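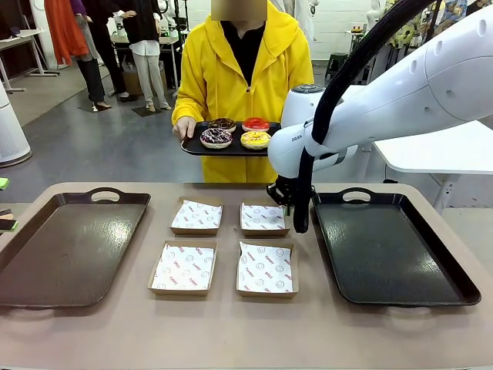 *Chocolate with sprinkles, red, yellow with sprinkles, and a dark purple one in white drizzle. Pick carefully. Everybody behind you is.*

# A Box of One's Own

There used to be one box. It was white, it held a dozen, and it had a grease spot on the bottom by the time it reached the office. You lifted the lid and saw right away that the person from accounting had been there with a plastic knife and taken half of the one you wanted. The remaining half had stuck to its neighbor. We called it breakfast.

The donut has moved up in the world since then, and it would like its own room. Go into any shop that has opened in the last few years and your single donut will come to you in a little kraft box with the top open, sitting on a sheet of waxed paper like a guest on a hotel bathrobe. I held out against this for a long time. I thought of it as a way of selling me cardboard. Then I drove home with three donuts in three boxes on the passenger seat, braked hard for a squirrel, and arrived with three donuts that still looked like the ones I'd paid for. So I'm wavering.

I spent a few weeks of July asking people in the business about it, which is a nice thing to be able to tell your doctor. Most of them wanted to talk about glaze. I wanted to talk about paper.

## The paper has opinions

Sugeng Tambunan runs the counter at Pangaribuan, a storefront with two tables and a line that starts before seven. He buys his liners 200 to a sleeve and goes through them at a pace he describes as "rude." On a good morning in summer the shop sells 369 donuts, and he remembers the number because it was the morning the register went down and he had to write them all on the back of a flour sack.

His first liners were plain. Customers didn't complain about them, and they didn't photograph them either. He then switched to a print with words on it, and the same donuts started turning up on people's phones.

"I changed nothing in the dough," he told me. "I could be a little hurt by that."

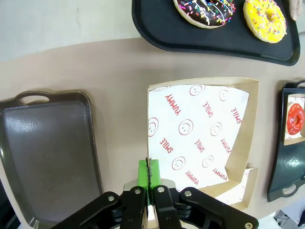 *YUMMY and SMILE, in red, with faces for anyone who missed the point.*

I have mixed feelings about being told to smile by a piece of paper. It's early, I'm standing in a parking lot, and I haven't agreed to anything. But I understand the thinking. The box is brown and the tray it sits on is usually dark, and between them you need something to say that a treat is happening. A red word on white does that for very little money. Tambunan's old plain sheets cost him less, and he still has a stack of them in the back, where they line the drawer with the spare tongs.

What the print can't do is lie flat. Waxed paper is sold in squares and a box is a hole with corners, and the two have never gotten along. Push the middle down and the edges come up. Smooth one edge and the one across from it rises out of spite. A beginner will fight the sheet for a full minute and end up with something that looks slept in. A person who has worked a few mornings will poke it once and move on, and the result looks much the same.

There are people who fix this with folding. Zukby, a small outfit that sells boxes and liners to shops like Tambunan's, prints a leaflet on the subject. It has diagrams. I followed it at my kitchen table and made what I believe was a hat.

## Line first, fuss later

Where everybody seems to agree is on order. The boxes get lined before the donuts come anywhere near them. Fingers that have touched glaze should not touch paper, and fingers that have touched paper, sad to say, always want to touch glaze. Set the boxes out together on a clear stretch of table, put the liners in, and only then bring the donuts over on their tray.

I like this stage more than I expected to. Lined boxes without any donuts have a hopeful look, like a classroom in late August. 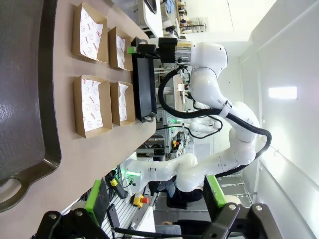

Anjani Oei disagrees with the whole idea of lining ahead, and wrote a long note to tell me so. Her view is that a liner left standing in its box starts climbing out of it, and that if you line them all at once you'll be pressing the first ones back down by the time you've done the last. "Paper in, donut in, next box," she wrote. "The donut is the paperweight. What did you think it was for?"

I tried it her way and I have to report that it works, except that I got yellow icing on every liner after the first. She says that's a problem with me.

Then there's the matter of trays. I'd always taken the tray for granted, as a flat thing that stops donuts from being on the floor. It has a harder job than that. A donut on a bare tray can slide into its neighbor, and two glazes that touch will trade colors and never quite give them back. Boxed donuts can bump all they like. You can carry them level, the way you'd carry soup, or with the slight tilt of a person who has just been asked a question, and nothing crosses over.

The rim helps. So do handles cut into the ends, as long as you remember which end is which and don't leave a box parked in front of the one you need to grab.

Flornby, the shop across town with the long wait and the short menu, gives each kind of donut its own box and then sets the boxes out on trays for parties. I went to one of these parties. People who would have sawed a communal cruller into eighths took a whole box each and walked off with it to a corner. It was quiet. I missed the plastic knife a little.

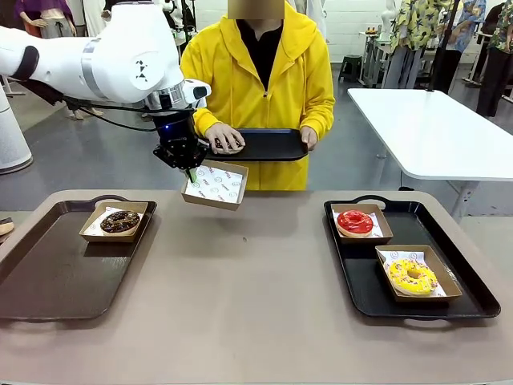 ## What it costs to be alone

A sleeve of 100 open boxes runs Tambunan more than he'd like, and he has thought about charging for them. He got as far as making a sign. The box would be 89 cents, it said, and the paper was free. He took it down before noon, after a man he has served for years read it aloud to him, slowly, twice.

So the box is in the price now, along with the smile. You can ask for your donut in a bag if you prefer, and a few people do. They tend to be the ones who eat in the car before they've put their seat belt on, and I don't see that they need a box any more than a fish needs a coaster.

For those of us going farther, I'd suggest the following. Let glazed donuts set before you box them. Keep anything with sprinkles away from the open window. Put the boxes on the floor of the car instead of the seat, and hope for no squirrels. At home, lift the donut out by the paper, which was apparently the idea all along and which the Zukby leaflet covers on its back page, under the hat.

Save the box, too. Mine is on my desk with paper clips in it. It smells faintly of chocolate, and I've opened that drawer for a second sheet of liner more often than I've needed a paper clip.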